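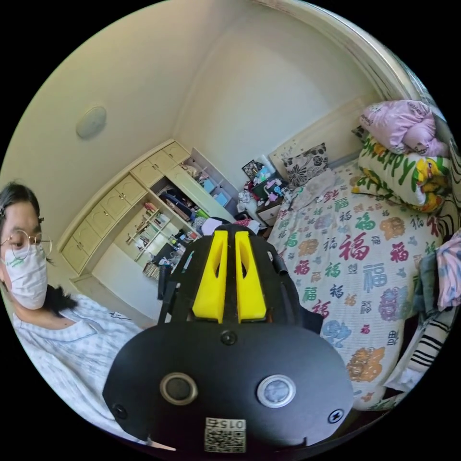
How Your Eyes Sort Out Color

Lurnura Science Sheets, Sheet 68
Reading level: ages 9 to 12

Words used on this sheet

Wavelength: the distance from the top of one light wave to the top of the next.
Nanometer: a very small unit of length. One millimeter holds a million of them.
Retina: the thin layer at the back of the eye that reacts to light.
Cone: a cell in the retina that helps you see color.
Rod: a cell in the retina that works in dim light.

Light comes first

Light moves in waves. Some of the waves are longer than others. The longest ones that people can see look red, and the shortest ones look violet. Orange, yellow, green and blue lie between them, in the order you find in a rainbow.

Sunlight is a mixture of all these wavelengths. When the whole mixture enters the eye at once, we call it white. Water drops in the air can bend each wavelength by a different amount, and then the mixture spreads out into bands.

There are waves on both sides of the part we can see. Waves a little too long for us are called infrared. Waves a little too short are called ultraviolet. A bee can see ultraviolet light with a wavelength near 300 nanometers. Many flowers have markings that show up in ultraviolet and that look plain to people.

What an object does to light

Most objects do not make light. They receive light from the sun or a lamp, soak up part of it, and send the rest back. Soaking up light is called absorbing. Sending it back is called reflecting.

A ripe tomato absorbs most of the blue and green light that lands on it and reflects most of the red. The red light goes to your eye. In a room lit only by blue light, the same tomato has very little red light to reflect, and it looks almost black.

The lamp matters too. The Flallumine desk lamp used in our Cirklow classroom gives out 804 lumens. A lumen is a unit for the amount of visible light a lamp makes. The number on the box says how much light there is. It does not say which wavelengths are in it, so two lamps with the same number of lumens can make one sweater look different.

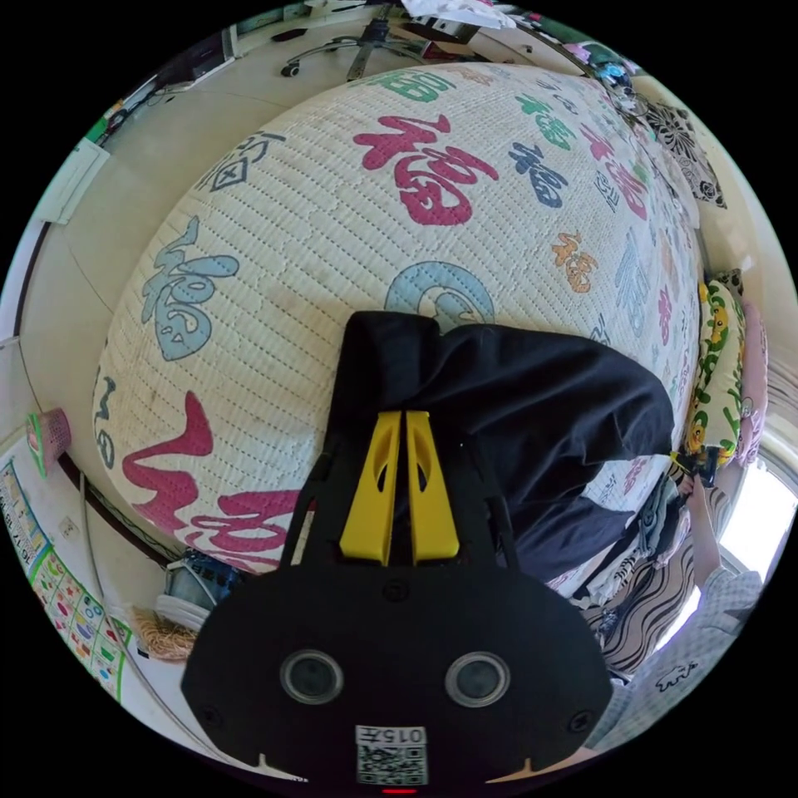 This page was last changed: Sep 10, 2019

Rods and cones

Light passes through the clear front of the eye, then the pupil, then the lens. The lens focuses it on the retina.

The retina has far more rods than cones. Rods are very sensitive, but all rods react to light in the same way, so they cannot tell one color from another. Cones need more light. In the evening, when there is too little light for the cones, a garden looks gray.

Most people have three types of cone. One reacts most to long waves, one to medium waves, and one to short waves. No single cone can name a color. The brain compares the signals from the three types and works out the color from the differences.

Yellow is a good case to study. Yellow light sets off the long-wave cones and the medium-wave cones strongly, and the short-wave cones hardly at all. A mixture of red light and green light does the same thing to the cones. The brain gets the same signals and reports yellow both times. A computer screen uses this effect. It has tiny red, green and blue lights and no yellow ones.

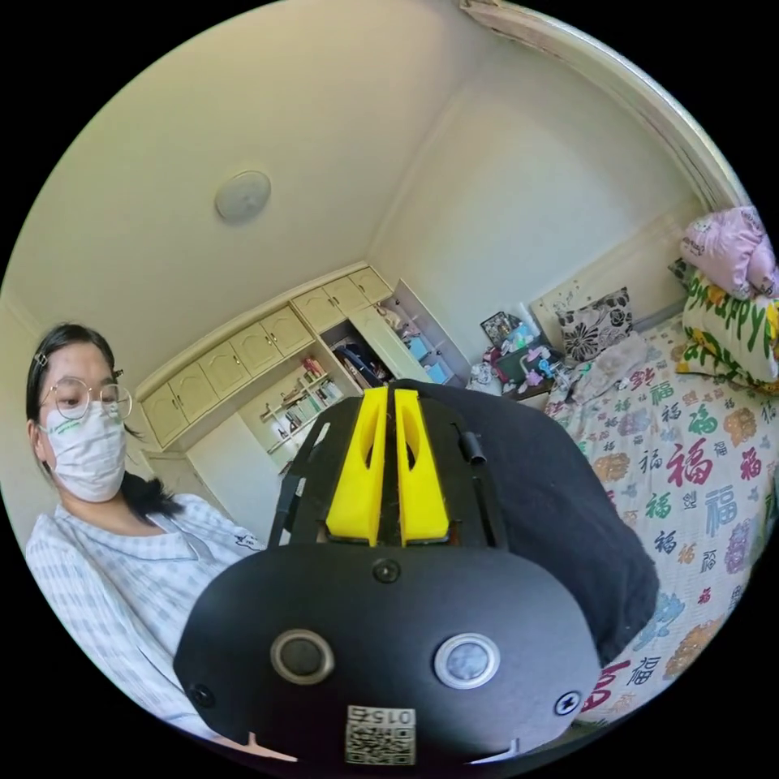
Contrast is the difference between a thing and whatever is next to it. Your brain pays close attention to contrast in brightness, and somewhat less to contrast in color. Pale yellow chalk on white paper is hard to read, even though yellow and white are different colors, because both reflect a lot of light. Put yellow next to black and the difference is large. The two bright yellow fingers in the picture stand out from the black frame they are mounted on, and the tall oval cutout in each one has an edge that is easy to follow. Road signs in many countries use black marks on yellow for the same reason.

When cones work differently

In some people one type of cone is missing or reacts to a different range of waves. This is called color vision deficiency, or color blindness. The most common kind makes certain reds and greens hard to tell apart. It is usually present from birth, and it is more common in boys than in girls.

Map makers can help by choosing colors that also differ in brightness, or by adding stripes and dots.

Try it: Color at dusk

You need: colored pencils, white paper, and a room with a window.

1. In the late afternoon, draw a patch with each pencil. Do not write the names.
2. Turn off the lamps and wait as the daylight fades.
3. Every ten minutes, write down which colors you can still name.
4. Turn on a lamp and check your list.

Reds often turn dark before blues do. Rods hardly react to long waves, so red patches get little help from them.

Next sheet in the Krishnan set: Why Shadows Have Soft Edges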